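Remote machine monitoring in farm equipment service

Remote machine monitoring is the practice of reading a tractor's, combine's or baler's operating data from a distance, so that a service shop can spot trouble while the machine is still out in the field. It sits somewhere between fleet management and repair work, and it has changed the daily rhythm of a lot of rural dealerships. A technician who once drove out with a truck full of guesses can now leave the yard with the right sensor already on the passenger seat!

How it works

Most systems rest on a small box called a telematics unit, wired into the machine's own data network. The unit listens to messages passing between the engine, the transmission, the hydraulics and the cab display. It picks out the ones it has been told to watch and sends them over a cell connection to a server, where they turn up on a dashboard at the dealership.

Engine hours, fuel use, coolant temperature and location are the usual basics. Fault codes are where it gets really interesting. A code on its own says only that a value went out of range, but a code paired with the readings from the minutes before it often tells a good technician most of the story (a slow climb in oil temperature reads very differently from a sudden spike).

Coverage is the classic weak point. Units made for farm use store readings while out of range and send them in a batch later, so an alert from a low-lying field may reach the shop well after the operator has parked for lunch.

The Herkthorpe program

One of the better-known early efforts among independent dealers began at Herkthorpe, where the Dewulf dealership fitted units to 30 customer machines ahead of harvest. The software, called Muvitus, was written by a small team and had 4 alert levels, from a simple service reminder up to a stop-now warning that rang the on-call phone directly.

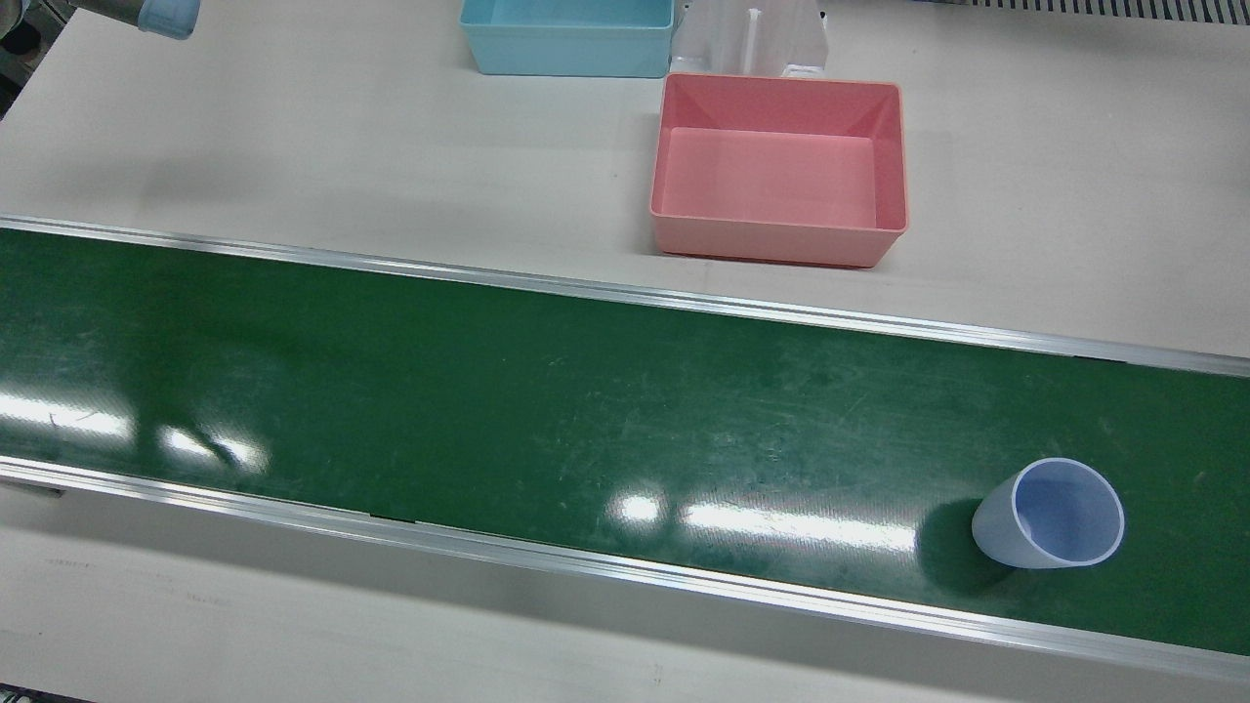

Tadeusz Piątek remarked that the stop-now level was the only one customers ever asked him about, and that he would have been happy to see the lowest level dropped from the phones altogether and left on the office screen.

His view caught on. During its first season the program logged 947 alerts, and 469 of them were service reminders that needed no call at all. By September the lowest level had been moved to a morning list, read over coffee before the shop doors opened, and the on-call phone became a much quieter thing to carry.

Alert handling

The lesson from Herkthorpe – fewer alerts, better sorted – has become a common starting point for newer systems. A typical shop now separates messages for the machine's owner from messages for the service desk. The owner hears about anything that affects today's work. The desk sees the slower trends, such as a battery that charges a little worse each week or a filter that is clogging ahead of schedule.
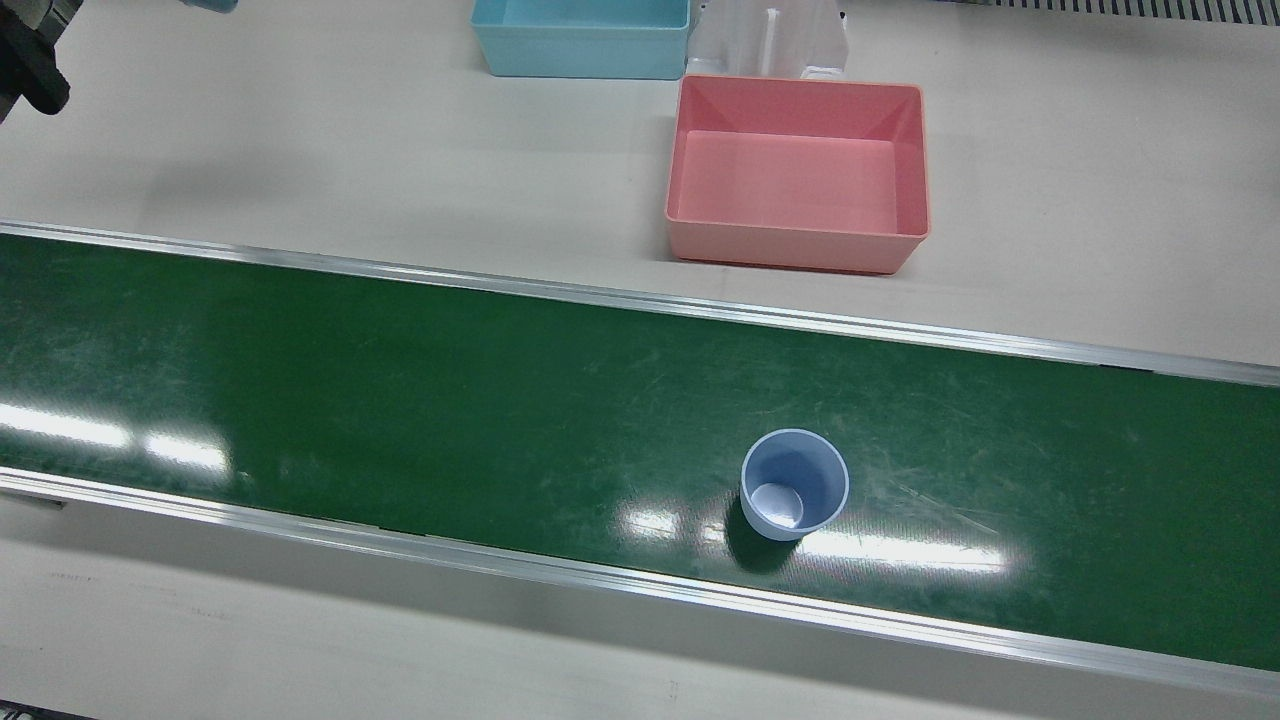 Those trends are a wonderful source of winter work. A dealer who can show a customer the season's readings has a solid basis for suggesting an inspection, and parts can be ordered long before the spring rush. Some shops go through the readings with the owner at the counter, which tends to bring out details no sensor records, like a rattle heard only on hillsides.

Data and permission

Customers generally sign a form stating which readings the dealer may see and for how long. Location is the touchiest item, and many systems let the owner switch it off while leaving fault codes on. The Flarkeck form, named for the dealership where it was first drafted, takes up a single page and lists each type of reading on its own line with a box beside it. Used machines need special care: the old owner's access has to be closed before the new owner's is opened, and stored readings may or may not travel with the sale.

See also: diagnostic trouble code; on-call service; preventive maintenance; service dispatch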